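Rosbridge has issued revised handling rules for robot cells that open and service desktop computers, effective Feb 21, 2022. Approach speed near an open CPU socket is now set per cell and logged.

Gripper work over the motherboard, inside the chassis
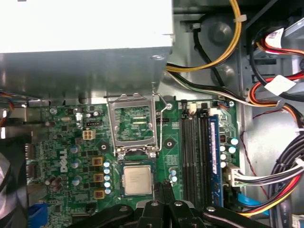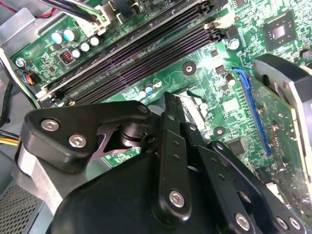 Sites have until December to file their settings. Alaric Zamora, who edited the text, said clause 6 also requires a ground check at each tool change. Drokine and Eder have adopted the draft.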